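Mudano folding umbrella, black

The Mudano is a compact umbrella for a work bag, a desk drawer or the hook by the door. It comes in black only, with a black plastic handle and a wrist loop at the handle end. The handle is rounded and has no sharp edges to catch on a bag lining.

**Specifications**

| | |
|---|---|
| Color | Black |
| Handle | Plastic, with loop strap |
| Opening | By hand, no spring |
| Warranty | 18 months |
| Spare strap | Sold separately |

The umbrella ships closed in a paper sleeve. Take the sleeve off before first use and open the canopy once indoors to check that all the ribs sit straight. If one is bent, write to Palumbo, our parts desk, and include the order number. Exchanges are free for the first 60 days.

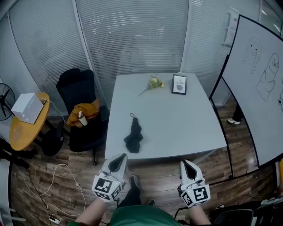

Folded black umbrella with loop strap, shown on a light gray table.

**Carrying and storing**

The loop goes over a wrist, a coat hook or the side clip of most backpacks. It is stitched and can be replaced. Do not hang anything else from it.

A wet umbrella should be left open until the canopy has dried, usually overnight in a heated room. After that, shake out the folds, close it and put it away. Fabric that is rolled up damp will smell after a few days and the joints of the frame can rust. The canopy does not have to be rolled tight every time. Loose folds are fine for storage and are easier on the coating, though they take up a little more room in a bag.

For an office or a hallway, standing it up is the simplest way to keep it. Put the closed end down and leave the handle on top where it can be reached. Any stand or bin with a round opening wide enough for the loosely folded fabric will do. If several people share one stand, tie a colored thread to the strap. Black umbrellas get mixed up. 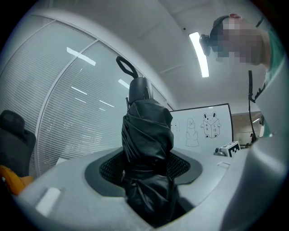 Henrik Strobel writes that he has kept his in the hallway stand since October and would like the strap a bit longer, as it is a tight fit over a winter glove. He also asks whether the longer strap from the Nomunis will go on the Mudano. It will. Both models use the same fitting, and the Nomunis strap is listed under spare parts as number 167.

**Cleaning**

Wipe the handle with a damp cloth. Wash the canopy by hand with lukewarm water and a little dish soap, rinse it and let it dry open. No bleach, no dryer, no ironing. The Plustness spray can be used on the outside of the canopy when water no longer beads. Two thin coats are enough, with an hour between them.

**Ordering**

Single umbrellas and packs of two are in stock. Straps are sent by letter mail and take a little longer than parcels.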